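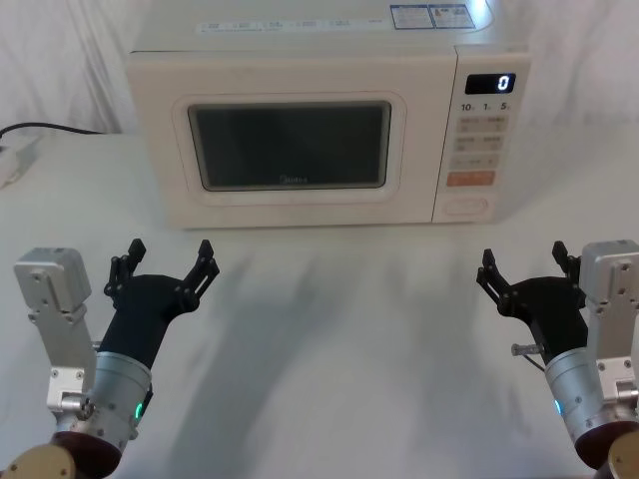 Figure 2. Countertop microwave oven, cream-white housing, with dark door window.

3.2 Standby load

Standby draw was logged in 142 households in Kudcombe, following the method of Husar and Onu. Each meter stored one reading per minute, and gaps of up to 3 hours were filled by linear interpolation. Ovens with a clock display were treated as a separate class. Households that replaced an appliance after October were dropped from the class totals but kept in the baseline.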